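## 3. Procedencia del corpus y criterios de selección

El estudio parte de los cortometrajes presentados a la convocatoria universitaria Trultden, un certamen para estudiantes de primer y segundo curso cuyo premio consiste en la proyección del trabajo ganador antes de la película principal en las salas asociadas. El estudiante obtiene así una pantalla de doce metros y un público que ha ido a ver otra cosa. Esa segunda circunstancia, que las bases mencionan de pasada, es la que nos interesa.

Trabajamos con nueve cortos finalistas y con el archivo de correspondencia entre los equipos y la organización, que suma 3301 mensajes. Mnguni y Bickerstaff codificaron el archivo por separado y discutieron después los desacuerdos, casi todos relativos a la palabra «definitivo», que en los asuntos de los correos acompaña a versiones del montaje muy alejadas de serlo. Se optó por tratarla como un marcador de ánimo.

El formato de entrega estaba fijado con un rigor que los propios cineastas calificaron, en las entrevistas, de aduanero: duración máxima, relación de aspecto, niveles de audio y una ficha técnica cuya casilla más polémica era la de «género». Cuatro equipos escribieron «drama». Los demás repartieron sus esperanzas entre la comedia y fórmulas como «drama con momentos», que la organización aceptó sin comentarios.

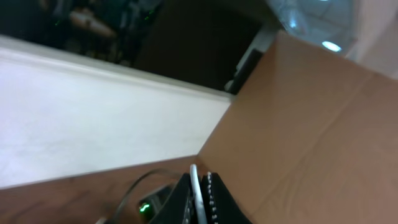
A estos materiales se añadieron entrevistas semiestructuradas con los responsables de cada corto, realizadas por Sæther a lo largo de mayo. El guion preveía unos cuarenta minutos por sesión. Los directores lo superaron siempre; los montadores, nunca. No extraemos de ello ninguna conclusión estadística, aunque la tentación existe.

### 3.1. El público cautivo como destinatario

La bibliografía sobre cine universitario suele suponer un espectador benévolo: el jurado, el profesor, la familia. El espectador de sala comercial no pertenece a ninguna de estas categorías y, en el momento de la proyección, está ocupado con su abrigo. Los equipos lo sabían. En *Pranau*, dirigido por Ayanda Molefe, el primer plano se mantiene sin diálogo el tiempo suficiente para que se siente la última fila; la decisión figura en las notas de rodaje con el epígrafe «por si acaso». *Luko* toma el camino contrario y abre con un portazo, que según su montadora, Marietjie Mofokeng, se subió de volumen en tres ocasiones y se bajó en dos.

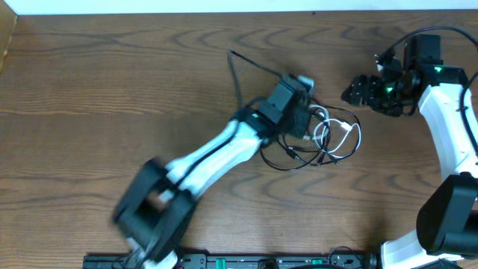 *Figura 1. Brazos de color blanco y negro sobre un tablero de madera de veta ondulada, vistos desde arriba.*

Ambas soluciones comparten una premisa: el cortometraje debe ganarse una atención que la sala ha vendido a otro. Proponemos llamar *apertura defensiva* a este conjunto de recursos, con plena conciencia de que el término suena a ajedrez. Aparece, en una u otra forma, en todos los finalistas salvo *Mellor*, cuyos autores declararon no haber pensado en el público en ninguna fase del proyecto. *Mellor* ganó.

### 3.2. Limitaciones

El archivo se cerró el 21 de julio de 2020, de modo que quedan fuera las reclamaciones posteriores, que nos aseguran abundantes. Tampoco disponemos de datos sobre la recepción en sala. Intentamos obtenerlos mediante un cuestionario de 12 preguntas, entregado a la salida, pero los encuestados tendían a valorar la película principal incluso en el apartado titulado «No valore aquí la película principal». Las respuestas se conservan y podrían servir para otro artículo, seguramente de otra disciplina.

Por último, una de las autoras formó parte del comité de preselección en una edición anterior del certamen. No evaluó ninguno de los trabajos analizados —su edición premió un documental sobre una lavandería— y tampoco intervino en la codificación de los mensajes del jurado, que quedó a cargo de Bickerstaff.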